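3.2 Sorting station and material handling

The household plastics study was conducted at the Surnbridge site, in a workroom assigned to it from February onward. Material was supplied through the Himgate collection route and arrived in closed sacks, which were weighed, logged, and stored at room temperature until needed. Sacks were opened one at a time. Anything rigid was set aside at this stage and recorded under a separate code, as the present section concerns only flexible film: carrier bags, produce bags, liners, and overwrap.

A total of 600 items of film were drawn from the sacks. After exclusion of items that were torn into more than 2 pieces, heavily soiled, or made of paper-backed laminate, 386 remained for handling trials. The excluded items were not replaced. We considered drawing a second sample to restore the original number, but the later sacks had been compressed for transport and would have differed from the earlier ones in the degree of creasing.

Film is difficult to sort by sight for reasons that have been noted in earlier work on mixed recyclables. A bag has no stable outline. When crumpled it presents a small, dense mass with many bright fold lines, and when released it may open partly and spread over its neighbors. Tint is also unreliable. A pale film that reads as pink or green when bunched may look almost clear where a single layer lies flat, and the color of whatever is behind it then dominates. For this reason the coding sheet asked for tint at the thickest visible fold, with a second entry for the thinnest.

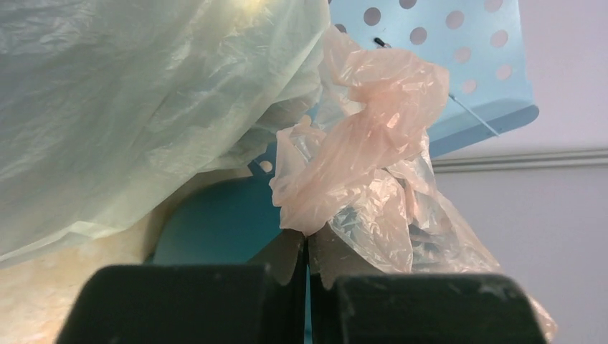 Overlap between items was coded on the four-level Gundthorpe scale: separate, touching, partly covered, and fully covered. The scale was developed for textiles and required one change. In its original form, an item seen through another item is treated as covered. With translucent film this rule would have placed many readily identifiable bags in the last two levels. We therefore recorded an item as covered only if its edge could not be traced through the layer lying over it. Two coders applied the revised rule independently to the first 25 items, compared entries, and then worked separately on the remainder. Disagreements were concentrated at the boundary between touching and partly covered, and most involved large sheets draped loosely over smaller bags.

Items were handled in a small walled workspace. The walls are pale lavender-gray and without pattern, which keeps the upper edge of a raised item distinguishable from its surroundings. The floor covering is marbled in beige, cream, and pale orange. It was retained from an earlier study so that results could be compared, although a plain surface would have been preferable for clear film. Creases in an untinted bag can be confused with the veining of the marbled surface, and coders were instructed to check doubtful edges from a second viewing angle before making an entry. A bucket served as the reference container for all trials in this series.
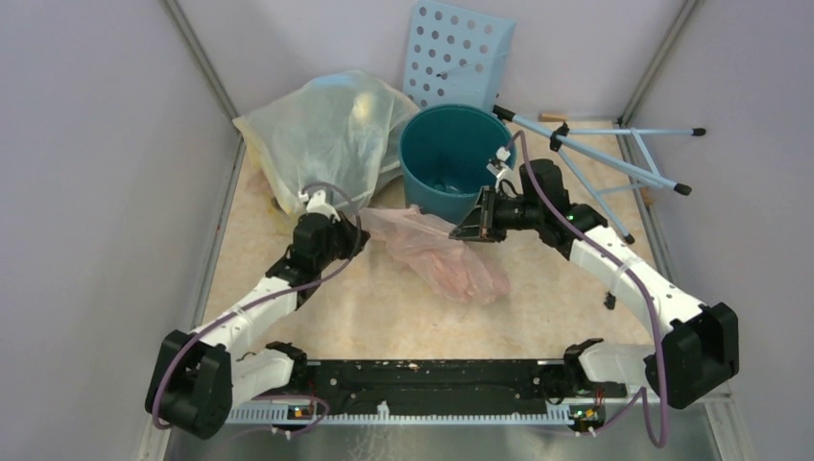

Figure 4. Workspace used for the film handling trials, with plastic bags and the teal bucket.

Each trial involved the transfer of film items to the reference container. An item was scored as transferred when no part of it remained in contact with the floor or hung outside the rim. The second condition proved the more demanding of the two. Light film tends to cling to the rim, and a bag lowered by one corner can leave its handles or open end outside while most of its area is inside. Such cases were scored as incomplete and given a subcode for the part left outside.

Mass was not used as a predictor. Differences in mass between single bags were small relative to the effect of trapped air, and an item that had been bunched tightly behaved differently from the same item after it had been shaken open. Following Ristić, we used a compactness ratio instead, defined as the area of the item as presented divided by its area when smoothed flat. The ratio was measured before each trial and again after the item was removed from the container. Values for items with closed or knotted openings are reported separately in Section 4.1.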